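Verkano open afternoon, Bramport
By Hina Awan
April

Got there late, parking is round the back and the sign for it is behind a hedge. Missed the welcome and most of the coffee. Verkano has the ground floor of the old dairy in Bramport, two big rooms and a corridor with lockers. If you go, ring the side bell.

Why I went: we're a small repair and packing shop in Trudville and the question of a two-arm bench kit keeps coming up. Toshiko Katayama has been asking me for a written opinion for months. So, notes.

What they sell. Mösli is the kit – two arms, two grippers, a head camera, the software and a week of setup at your place. You can buy it or take it as a service by the month. Minimum term on the service is 9 months. Ingeborg Kofler does the sales side and was pretty straight about what isn't in the price: the table, the guarding if your insurer wants it, any custom fingers. Spare standard fingers are cheap. Custom ones she quoted at 300 a pair, which I thought was fair until she said before tax.

Training a new job. You steer the arms through it yourself and the kit learns from the recordings. They ask for 34 good runs before they'll even look at a simple pick job, more if two hands are involved. Severin Steiner ran that part of the tour. He talks fast and my notes are half arrows. Main point, as I got it – bad runs hurt more than missing runs, so throw out anything sloppy. Also said to change the starting position of the parts between runs. We would forget to do this.

I had a go at steering. Harder than it looks, my left hand kept drifting. Ambros Aebischer from the tool rental place was in my group and was better at it than me, he let everyone know.

Noise: low, could talk over it fine. Floor space: less than I feared. Power is a normal outlet. Changing the fingers takes a hex key and some patience, no quick release yet, they say it's coming. I'd want to see it befroe paying.

Then the small parts bench, which is the one closest to our work. Small dark housings, some glossy, on a white top. I asked about reflections right away as it's what killed the last camera system we tried.
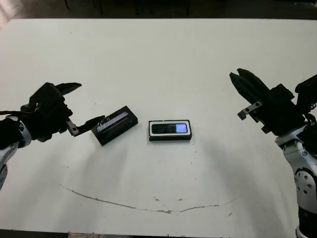 Small parts bench at Verkano, both grippers open, tilted black box on the left.

Steiner's answer on shiny lids was that you record under the lighting you'll work in and don't move lamps afterward. OK, but we have a window. He wrote that down.

Support is by phone and remote login, 27 minutes is the average wait they quote. No weekend cover. Kofler will send the service contract and I want the bit on who owns the recordings read properly, it was vauge when I asked.

My vote is a trial on the monthly plan, one bench, no custom fingers. Toshiko has the price sheet.

Last updated: April, contract question added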